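A plain table and a clear case: talking workbenches with the owner of Skuvwood

8 December 2019
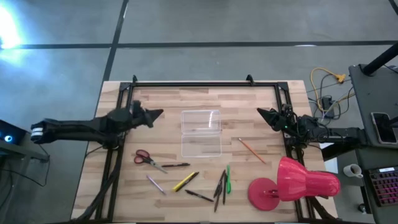 Skuvwood sells butcher-block tables and not much else. The workshop is at the back of a row of units on Alvarado Lane, with a roller door at one end and a small office at the other. The owner has run it for 10 years. Before that she was a cabinetmaker for other people, mostly kitchens, and she says the kitchens are the reason she went into tables.

"I'd put in a beautiful timber benchtop and come back a year later to fix a drawer, and there'd be a black ring around the tap," she said. "People blamed the timber. Mostly it was water sitting in the same place every day. I got tired of that talk. A table doesn't have a sink in it."

We met in November, on a morning when she had one top in clamps and another waiting to be sanded. She kept working for most of the conversation and asked me to move twice.

Her tables are made from narrow strips of wood, or staves, glued edge to edge. She buys in short lengths and sorts them by colour before anything is glued. I had assumed the sorting was to get an even tone, and she said plenty of customers assume so too.

"If you put all the pale ones together and all the pinkish ones together you get stripes as wide as your hand, and it looks like a mistake. So I sort them in order to mix them up again. I lay them out dry, go and have a cup of tea, and come back and look at it from the door. If my eye goes straight to one strip, that strip moves."

Does anyone ask for a top in a single colour?

"They ask. I tell them what it costs, and then we talk about something else. You'd be throwing out a lot of good timber to get there. And an even top shows every mark. On a mixed one, a scratch has somewhere to hide."

Her standard work table is called the Samar. It stands 900 millimetres high and has a top 50 millimetres thick. She arrived at the thickness by making thinner ones and not liking them. They were fine to sit at, she said, but they rang when you put a tool down, and if a vice was bolted to one end you could feel it at the other.

"Height is the thing people get wrong. They order a table the height of their dining table and then they stand at it all day. I ask them what they'll be doing. If you're sorting small things, or packing, or mending, you want it up where you can see it. If you're kneading or planing, you want it lower so you can lean on it. I'll cut the legs to whatever you like, but I want to hear the answer first."

A fair part of her trade is now with people who want to attach something to the table, such as lamps, vices, rails and frames. She used to mind this. Early on she had a customer send a photo of a new top with a row of screws driven straight down through the edge, no pilot holes, and a split running off the last one.

"I was cross for a day. But it's their table. What I do now is leave a decent overhang so you can clamp to it, and I put a page in with the delivery about drilling. Drill first. Slot the holes if it's a long piece of metal. Timber moves across the width when the weather changes and a metal bar doesn't, so if you fix the bar hard at both ends, something has to give. Usually it's the glue line nearest the edge."

She doesn't sell the metalwork herself. She has been asked often enough to have tried it, and gave it up after one batch came back from the powder coater with drips. "I'm not set up for it. I can tell you if a bracket is going to pull out of the wood. I can't tell you if it's a good bracket."

On finishes she has changed her mind over the years. The first tables went out with a hard varnish, glossy, because that was what she had been taught to spray. It looked well in the showroom and badly in use. A chip in varnish can't be touched up without the patch showing, and the gloss threw the ceiling lights back at anyone working under them. Now every top gets oil, three coats, rubbed back between each.

"It's dull, and I mean that as a good thing. Put a piece of glass or clear plastic down on a shiny surface under a strong light and you can hardly find it. On an oiled top you've got the grain behind it. You can see where it starts and stops."

That brought us to the boxes. Along the wall behind her own bench is a shelf of clear plastic cases, the kind that open flat like a book. They hold screws, plugs, pencil leads, spare bits, and the felt discs that go under the legs. She buys them from Gridetti, a small supplier of storage boxes, and she is more particular about them than about almost anything else in the building.

"I had drawers. Lovely drawers, I made them. And I spent half my day opening the wrong one. With a clear case I can see from across the room that I'm low on plugs. I take the case to the bench, open it, and it lies there with both halves down and I can pick out of either side."

She prefers them without labels. Labels, she said, go out of date, and then you have a case that says one thing and holds another. She also prefers cases with rounded corners, for the simple reason that square ones crack at the corner when dropped, and on a concrete floor everything gets dropped in the end.

What about the scratches? Clear plastic goes cloudy with handling.

"It does. Keep them out of the dust, for a start. I used to wipe them with whatever rag I had in my pocket, and the rag was full of grit, so I was sanding them. Now I rinse them under the tap and let them drain. No solvents. I cleaned one with thinners once and it went white while I was holding it."

She empties every case before she refills it. It's a habit she admits is fussy. Topping up, she said, leaves the same old screws at the bottom for years, and among them there is always something that doesn't belong, a bent one or a bit of swarf. So the case is opened, tipped into a tray, wiped, and left open on the bench until the new stock is ready to go in.

"I like to see it empty first. Then I know what I've put in it."

The floor of the workshop is painted grey. She did it herself over a long weekend and would do it differently now, with a less slippery paint and after a proper wash with degreaser. There are places near the roller door where it is lifting. Even so, she wouldn't go back to bare concrete. Bare concrete sheds a fine dust that gets into wet oil, and a dropped plug is hard to spot on it. She has since run lines of black tape on the paint to mark where the trolley goes, and says people follow them without being told to.

I asked how she looks after a table once it is in use, as opposed to new.

"Very little. Wipe it with a damp cloth, not a wet one. Don't leave a wet cloth on it overnight, that's the ring around the tap again. Oil it when it looks thirsty. People want me to give them a number of months and I can't. A table by a north window dries out quicker than one in a back room. Put a drop of water on it. If it sits up in a bead, leave it alone. If it soaks in, get the oil out."

And for stains?

"Sand it. That's what the thickness is for. Go with the strips, don't dig at the one spot or you'll have a dip. Do a wide area, lightly. Then oil it and it'll look pale for a few weeks and catch up with the rest."

She is less relaxed about cables. A lead left trailing over the edge of a table will wear a shiny groove in the corner over time if it gets tugged, she said, and a bundle of leads lying on the top collects sawdust and crumbs underneath. Her own lamp cord runs down the back of a leg in a row of clips. The battery charger, though, was sitting on the bench with its lead in a knot, and she saw me look at it.

"Well, yes. I know."

There is a waiting list at the moment, mostly for the Samar and mostly from people setting up a room at home or taking on a small unit. She has been asked to bring in help to shorten it. She had an apprentice for a while, who has since gone off to build boats, and she hasn't decided whether to look for another.

She would like to make a smaller table next, one that could go up a narrow staircase in one piece. The legs are the difficulty. She doesn't trust folding ones, and the bolt-on kind need a bigger plate than the narrow top allows. There was a trial version by the office door with a case of bolts open on it, and she had written a measurement on the underside of the overhang in pencil and then crossed it out.

"It wobbles," she said. "Give me until after the holidays."

Orders and delivery enquiries can be made at the Alvarado Lane workshop, which is open in the mornings. Bring the measurements of your doorway.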